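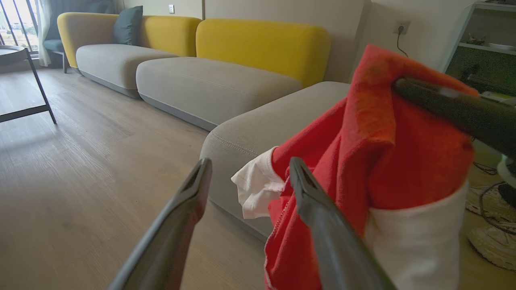

主题:Re: [家用操作规范] 第 4 稿征求意见:织物取放一节

各位好:

第 4 稿我从头到尾读了两遍,第二遍是带着笔读的。先说结论:织物取放这一节我目前不能投赞成票。下面引用 Drallico 那边上周发来的说明,逐段回复。引文我只删了问候语,其余没动。

> 本稿织物取放一节共 23 条,覆盖毛巾、衣物、床品及其他软质物品。
> 我们认为该节已经成熟,可以随主文件一起定稿。

条数多不等于成熟。我把这 23 条按能不能检查分了一下,真正能拿到现场判定“符合”或“不符合”的没有几条,其余多半是“应合理控制夹持力”“应充分考虑周边环境”这种句子。“合理”由谁来判?“充分”到什么程度算充分?写规范的人觉得留了余地,执行的人看到的是空白。我在 Golcombe 做现场验收的时候,最怕碰到的就是这类条款,两边都引用同一条,得出相反的结论,最后谁嗓门大听谁的。

> 5.1 夹爪接近目标织物前,应确认目标织物与支撑物之间的边界清晰可辨。

这一条我反对的理由最多。家里的布很少单独待着。拿一条红色的毛巾料子来说,它皱着搭在一根深灰色的杆上,下面和旁边又露出白色的布,左边皱起一角,右边垂下平整的一片。白的是一块还是两块?从腕部相机的角度看,我说不准,我也不信谁的分割模型能每次都说准。红和灰的边界倒是很清楚,红和白的边界也很清楚,按 5.1 的字面就算通过了。可是夹下去会不会把白布一起带走,边界清不清晰根本回答不了这个问题。

建议改成两步:先确认要夹的是哪一层,再确认夹持区域内没有别的织物。做不到第二步的,应当换一个夹持点,或者停下来请求人工确认。“停下来”三个字请务必写进正文。第 4 稿把它放在附录的注释里,附录又标着“资料性”,等于没写。

> 5.3 夹爪指尖与支撑物(晾杆、把手、椅背等)之间应保持安全距离。

安全距离是多少?我翻遍全文没有找到数值,也没有找到测量方法。布搭在杆上,布本身有厚度,绒面的还会蓬起来,指尖到杆的距离到底从哪个面算起?夹爪走到布的正前方时,腕部相机看到的是指尖和布,杆有一部分在布后面,被挡住的那段只能靠推断。靠推断得出的距离能不能用来证明符合 5.3,稿子里一个字没提。

我并不坚持非要一个统一数字。不同的杆、不同的手爪,硬定一个数反而会逼着大家编数据。但至少要规定:距离由厂商声明,声明时写清楚测量面、相机位置和遮挡时的处理办法,验收时照着声明测。声明了多少就查多少。

> 5.6 执行动作前,应保证操作区域内无线缆及其他缠绕风险物。

写这一条的同事大概是在实验台上写的。客厅里哪有没有线的地方。墙上插座插着黑插头,线往沙发后面走;编织圆地毯上面还绕着一根黑线,离那块垂着的白布不远。这是再普通不过的客厅,按 5.6 的字面,机器人在里面什么都不许做。条款写成这样,结果只有一种:现场的人在检查表上打个勾,然后照做不误。一条人人都在违反的规定,会把旁边几条本来有用的也带坏。

我提议把“保证无”改为“识别并标注”,再加上运动约束:夹持物的下垂部分不得扫过已标注的线缆;无法判断下垂长度时,先抬起,停住,重新观察,然后再平移。毛巾短,床单长,下垂长度在夹起来之前往往看不全,布的下沿经常在画面外面。这一点现稿完全没有考虑,它默认机器人一眼就能看到整块布。

> 5.9 关于光照:操作宜在光照均匀的环境中进行。

“宜”字救了这一条,否则我也要反对。白天的客厅,窗户那头隔着白纱帘照样很亮,浅色地板还会反光,光照什么时候均匀过?红布弯过杆子的那一段看着颜色浅一些,像是晒褪了,也有人会说是光线造成的。用颜色做判据的系统在这种地方容易把一块布认成两块。还有,夹爪是深灰色哑光的,内侧照样会泛一点红,靠颜色抠夹爪掩膜的团队最好自己试一试。

与其“宜”在均匀光照下操作,不如要求测试必须包含不均匀光照,至少包括背窗、面窗两个朝向,并在报告里分开列结果,不许合并成一个平均成功率。

> 附:我们在 Testa 样板间完成了 24 小时连续运行测试,未发生任何违反本节要求的事件,可作为本节可行性的依据。

这段话我读了好几遍。第一,既然多数条款没法判定违反,“未发生违反”就不说明什么。第二,连续运行 24 小时,其中有多少时间在碰布?等待、充电、空走算不算在内?第三,样板间里的布是谁挂的,多久重挂一次,挂的人知不知道测试要考什么?如果每次都是同一个人用同一个手法搭上去,那考的是重复性,和家里的情况隔得很远。

我请 Drallico 补交下面几样东西,补齐之前,这项测试不应写进编制说明:

一、抓取尝试的逐次记录,包括中途放弃的和人工介入的;
二、每次开始前织物状态的图像,用腕部相机的,别用房间角落的俯视相机;
三、事件判定规则,以及判定的人是否参与了系统开发;
四、所用织物清单,写明材质、尺寸、是否多层叠放。

第二项我特别在意。俯视相机拍出来什么都整整齐齐,机器人自己看到的是另一回事:两根手指占掉下半边画面,目标有一部分在右边那根手指后面。规范既然约束的是机器人的决策,证据就应当来自它做决策时能看到的东西。

> 考虑到 Hakano 方面希望尽早引用本文件,建议本轮意见以编辑性修改为主。

不同意。Hakano 要赶进度是他们的事,引用方着急从来不是降低审查标准的理由。我上面提的 5.1、5.3、5.6 都是技术性修改,会改变符合性判定的结果,不能当成错别字处理。如果一定要先发一部分,可以把织物取放整节拿出来,主文件先走,这一节单列,下一稿再说。少一节的规范照样能用,多一节没法执行的内容,以后要撤就难了。

也说两句公道话。5.4 要求松开夹爪前确认织物已经承托,这条写得好,判定办法也给了,我没有意见。术语部分把“夹持”和“勾挂”分开,比第 3 稿清楚得多。说明起草组不是写不出可检查的条款,那就请把其他条也照 5.4 的样子写:触发条件、动作、判定方法,缺一项就先不要叫“应”。

另外有个编号问题,5.7 引用的“见表 5”在我这份里找不到,附录只到表 4。不知道是漏发了还是删了没改引用,请秘书处查一下。

周日之前我会把修改文字按条整理好,发到列表上,不单独发给起草组。有不同意见也请直接回在列表里,上次有几条讨论走了私信,到现在纪要都对不上。

织物小组 验收方向
(回复时请删掉不相关的引文,归档系统对长邮件会截断)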